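Wanted: a data analyst who likes asking awkward questions (Irness, part-time or full-time)
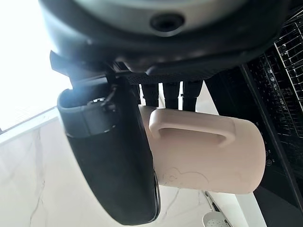 A gripper holding a pale pink mug over a marble countertop.

Posted 03/10/2020

Hello! I run the data side of things at Gallagher, and I'm looking for one more person to join me. I've written this advert myself, so if it rambles a bit, that's my fault and you can tell me so at the interview.

We look after reporting for small and medium-sized shops and wholesalers. They send us their sales, stock and delivery records, we tidy everything up, and then we try to tell them something they didn't already know. At the moment we have 113 clients, most of them within an hour's drive of Irness, plus a handful over in Pruston who found us by word of mouth. The biggest has 1,300 product lines and changes the codes for them whenever the mood strikes. The smallest sells nothing but buttons and ribbon and keeps the best records of the lot.

What you'd be doing

Mostly, you'd be taking messy tables and making them less messy. I want to be upfront about that, as I've interviewed people who hoped it would be all clever forecasting, and they looked rather let down by the end of the hour. I'd say more than half of a normal week goes on cleaning, matching and checking. The rest is the fun bit: building the monthly reports, digging into odd results and ringing clients up to talk them through what we've found.

Your first proper job would be Hasard, our name for the stock warning system we've been putting together since June. It looks through a shop's past sales and flags anything likely to run out. It works nicely for steady sellers. It's hopeless with anything seasonal — it got terribly excited over garden hoses — and I'd like someone to take that part over from me and give it the time it needs.

There's also a pile of free-text delivery notes, 2,468 of them at last look, that I'd love to see sorted into sensible groups. Drivers write the most wonderful things. "Left with man, dog not keen" is a real one and I still don't know which column it belongs in.

What I'm hoping you can do

You'll need to be comfortable with SQL, by which I mean you can join a few tables together and notice when the row count has gone wrong. Some Python or R would be lovely (we use Python, but if you know R you'll pick it up fast enough). You should be able to make a plain chart that a busy shopkeeper can read standing up.

I don't mind whether you have a degree. I haven't got one in anything numerical myself. If you've learned on the job, or on a course, or by running the league tables for your darts club, tell me about it and send me something you've made.

You do have to be happy talking to people. Clients ring us directly, and now and then one of them is cross. You'd also be explaining to somebody with forty years in the trade why their best-selling item loses them money, and that takes a bit of tact.

The practical stuff

Hours can be anything from 22 a week up to full time, and I'm flexible about how you spread them out. Everyone is working from home at the moment and I expect that to carry on for a while yet. We'll send you a laptop and a second screen, and there's £300 towards a desk, a chair or whatever else you're short of. Once we're back in the Irness office I'd like to see you there a couple of times a week, but we can talk about that when it comes to it.

Pay depends on experience and I'll give you the actual range in my first reply, before you've spent an evening on anything. Holiday is 27 days plus bank holidays, worked out in proportion if you're part-time. There's a pension, and a training budget that I'd really like somebody to use!

How to apply

Send me a CV and a short note through the contact form on the Gallagher website, with "Analyst" in the subject box so it doesn't end up in with the invoices. In the note, please tell me about a time the numbers didn't look right and what you did next. A few paragraphs is plenty. I don't need a formal covering letter, and I promise not to mark your spelling.

If I think we might get on, we'll have a half-hour video call. After that comes a small exercise using a made-up shop's sales, which should take you no more than two hours, and I pay for your time on it whether you get the job or not. The last step is a longer chat where you show me what you found.

I'll reply to everybody, though it might take me a week or so if lots of you write. If you need anything done differently — questions in advance, a phone call in place of video, extra time on the exercise — pop it in your note and I'll sort it out. Questions before you apply are welcome too, through the same form.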